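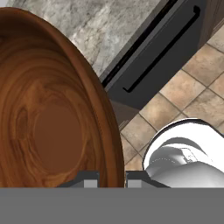
Grarkero Kitchen Handling Package
Bench-mounted arm, two-finger parallel gripper and simulation licence

The Kitchen Handling Package is sold to teaching kitchens, aged care fit-out firms and research labs that need an arm to pick up and move household items. It is supplied as a single order with one warranty and one support contact.

What's included
Drandell arm with bench clamp and controller
Two-finger parallel gripper with flat replaceable pads
Wrist camera and cable kit
Quintana simulation licence, one seat, 12 months
Kitchen scene library (bowls, benchtops, drawers, cabinets, tiled floors)
Spare pad set

Options
Second simulation seat
Extended finger set for deep bowls and pots
Floor pedestal in place of the bench clamp
On-site setup

Buy the simulation seat first
The Quintana licence can be ordered ahead of the hardware, and we suggest most customers do this. Load your own bench height, drawer handles and dishes, then check which items the gripper can reach and hold before you settle on fingers. A thick bowl rim, a thin plate and a bar handle all ask for different openings. Changing fingers at the quoting stage costs nothing. Changing them after delivery means a restocking fee and a new calibration.

The full licence fee is credited against the arm if you order both within the same financial year.

Budgeting
Simulation seat, 12 months: $2000
Spare pad set: $432
Arm, gripper and controller: priced on application, depending on mount and finger choice

Prices are in Australian dollars and don't include GST or freight. Pads are a wearing part. A site running the arm every day should allow for three sets a year, and a lab using it now and then will get by on the set in the box. Please budget separately for electrical work, guarding and your own risk assessment, as none of these are part of our quote.

Planning your site
The bench clamp needs a solid edge with clear space underneath. Stone benchtops with a short overhang usually need the pedestal. Send us a sketch with the bench depth, overhang and nearest power point marked, and tell us which way the drawers and cupboard doors open. The controller can sit on a shelf or in a ventilated cupboard, but keep it away from the sink.

Lead times
Simulation seats are set up within three working days of payment. Hardware is built to order. Orders confirmed before the end of July go into the spring build. Later orders move to the summer one, and delivery dates are confirmed in writing once the deposit is received.

Supported by
Demdale handles installation and servicing for this package. Remote support is included for the warranty period. Site visits outside the warranty are charged at the hourly rate plus travel.

Quotes and enquiries
Sales and finance: Aroha Pomare
Finger selection and site drawings: Damir Bošković

Please include your delivery postcode, a list of the items you want to handle with their sizes and weights, and whether you need the quote split over two budget years.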